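Plesar flat sheet and duvet cover set, white
Curnach Linen Supply / Bedroom / Sheets and covers
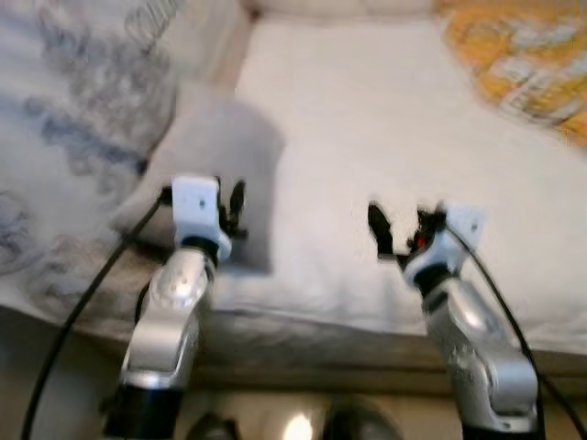
White bedding on the bed.

Product code: PLS-2454
Stock: 2,454 sets at main warehouse, updated 08/09/2025
Colour: white only
Sizes: single, double, king
Sold as: one flat sheet, one duvet cover. Pillowcases are ordered separately under Denell.

Description

The Plesar set is a woven cotton and polyester bedding set for guest houses, student lets and staff accommodation. It replaces the earlier Khúc set, which has been withdrawn in all sizes. The flat sheet is cut with enough overhang to tuck on both long sides and at the foot. The duvet cover has the same face fabric on both sides, so it can be turned over between washes.

Plesar and Khúc are close in shade but were finished differently. Mixed on one bed, the older Khúc pieces will look slightly yellower after repeated washing. Customers with remaining Khúc stock should keep it together in separate rooms.

Fabric

Composition: cotton 60 per cent, polyester for the remainder
Weave: percale
Finish: easy care, no optical brightener added after weaving
Shrinkage: tested on the finished piece, lengthwise and across. Results are printed on the data sheet supplied with trade orders.

Construction

Sheet hems are double turned and lockstitched. The head hem is deeper than the foot hem so that it can be found by touch when the bed is being made. Side edges are selvedge on the single and hemmed on the double and king.

The duvet cover closes with an overlapping flap at the foot. There are no buttons or poppers. Inside corner ties are fitted on the king size and can be added to the double at extra cost. Seams are overlocked, with the raw edge enclosed at the corners.

Size is shown by a coloured thread in the foot hem: blue for single, green for double, grey for king. The same code is used on Denell pillowcases and mattress protectors.

Washing and drying

Wash before first use. Wash at up to 60 degrees with a non-bleaching detergent. Do not use chlorine bleach, which weakens the corner seams and voids the wear guarantee. Tumble dry on medium and remove while slightly damp if the set is to be pressed. Iron on a medium setting, duvet cover inside out.

Flatwork ironers may be used. Feed the sheet by the head hem and close the duvet flap fully before feeding.

Making the bed

Lay the sheet with the deep hem at the head. Tuck the foot first, fold the corners, then tuck the long sides working towards the head. Smooth from the centre line outwards. A set taken directly from its packet will show fold lines until it has been washed and pressed.

Ordering

Minimum order is 30 sets per size. Orders of 400 sets or more are delivered on pallets and need a ground-floor delivery point. Smaller orders go by parcel carrier in sealed inner packs. Sizes cannot be mixed within an inner pack.

Returns are accepted on unopened inner packs. Washed or marked items are dealt with as guarantee claims and need the sewn-in batch label to be present. If the label has been cut out, send the delivery note number instead.

Sample pieces in the double size can be requested by account holders. Samples are marked on the foot hem and are not for resale.

Related items

Denell pillowcase, white, housewife style
Denell mattress protector, quilted
Curnach storage bag for folded sets

Trade enquiries: Madhu Chauhan, Bedroom Products. Please quote the product code and size.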